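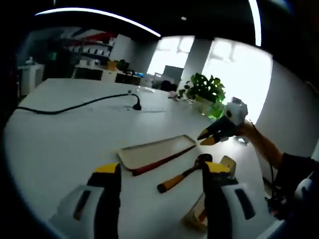

Hand-held grippers: stiff fingers or soft ones for thin stuff?

Posted by Quentin Coste in Grippers and End Effectors

We are trying to settle on one pair of fingers for our hand-held grippers, and I have reached the stage where I ask strangers.

The candidates are the Okilden (stiff, flat pads, closes like a stapler) and the Bekero (softer fingers that give a bit at the tip). Both go on the same hand-held body, so whichever wins will later go on an arm, and we would like to make this decision only one time. The arm itself is a Jardine. I have no complaints about the arm. It sits in its crate and behaves perfectly.

Our test is dull on purpose. Pick up a long thin thing, put it in a shallow tray, take it out again, repeat until lunch. Two people work across the same table so we can try handing things over later. We did 36 picks with each set of fingers. The Okilden missed 6 and the Bekero missed 14, so on paper we are done and I should close the browser.

The trouble is what the misses look like. When the Okilden misses, it has usually pinched one edge of a round stick and shot it across the table with real conviction. When the Bekero misses, the stick just rolls back down where it was and you try again. One of these seems like something I want bolted to an arm, and it isn't the one with the better score.

Things I have already tried:

Slowing down the close. Helps the Okilden a little. Makes the operator sigh.

Swapping operators. Ramil Sarmiento is better than me with both sets and would like that noted.

Coming in along the stick and then coming in across it. Across is much better on a bare table. Inside a tray, the raised rims are waiting for you.

Trays at odd angles, with the sticks lying lengthwise in them and a spoon out on the table between the two, so that a fair share of the picks start next to a rim. 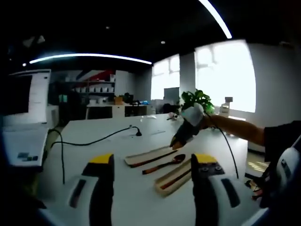

Moving the camera. Two mounting positions, high and low. High sees the whole table and not much of the tips. Low sees the tips very nicely, along with very little of what they are about to hit.

So: stiff or soft, and does anyone have a trick for round sticks in shallow trays? Please don't say suction.

Leonora Fajardo

Suction.

Honeylyn Lagman

Ignoring Leonora, as is the custom here.

I ran stiff and soft fingers against each other for most of June and ended up with stiff fingers and a soft pad, which I realize is the answer of a coward. Cut a strip of thin rubber, glue it to the inside face only, and leave the very end of the tip bare. The bare end gets down between the stick and the rim. The rubber does the holding. If you cover the tip all the way around it gets fat and you are back to nudging things along the tray like a cat.

Your numbers also mix two problems together. I would score bare-table picks and tray picks separately before throwing anything out. My guess is that most of those 14 were in the trays. Soft tips fold when they touch a rim, and the operator can't feel it happening, so they close on nothing and blame themselves.

And write down the kind of miss. "Rolled back" and "left the table" should not be the same check mark. I use one column for each, plus a third called "my fault," which stays surprisingly short. 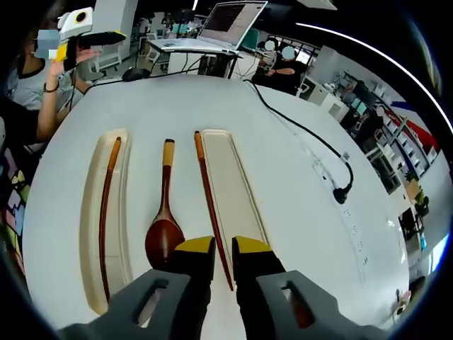

Camera position matters more than you're giving it credit for. I used a Cuken wide-angle on mine and spent a whole Sunday moving it up and down the body before admitting that the angle I liked was the one where both tips stayed in view right up to the close. Bright tips help with this, and yellow against a white table with dark fingers behind it is about as easy to find as you could ask for. With a stick running out over the side of its tray and down between the fingers, you can see from the gripper's own view whether it's lined up with the gap before you commit. If your low mount gives you that, keep the low mount and let a second camera worry about the rest of the table.

One more thing on sticks: they taper. Grab nearer the thick end and a stiff pad has something to hold. Near the thin end, both of yours will be bad.

Rhea Policarpio

What Honeylyn said about the rubber, but clean the pads. Mine went from great to useless in 7 days and I had the motor half apart before I thought to wipe them. Rubbing alcohol, two minutes.

No opinion on the Bekero. I had the older fingers and one of them tore at the base. Might be fixed by now.

Quentin Coste

Thanks, all. I split the scores and Honeylyn is right, the soft fingers lose nearly everything in the trays. Rubber strip is going on the Okilden tonight. Ramil has asked for a "my fault" column with my name already printed at the top.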